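Clumgate Veterans Group Questions Housing Pledge

June 19, 2022 — The Clumgate Veterans Association wants more than promises from the town's new housing pledge for former service members.

The pledge, signed in May, sets aside 8 homes. The waiting list holds over 800 names.

"We've seen nice signatures before," said Analyn Fajardo, who chairs the association. "Show us the keys and the move-in dates."

The town has yet to say who will check its progress — or how often. 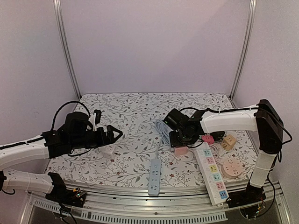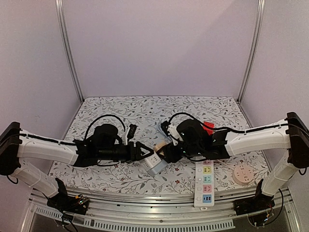

The association will put its questions to housing officer Mervin Li in writing and publish his reply in full.

Contact: Riet De Bruijn, press desk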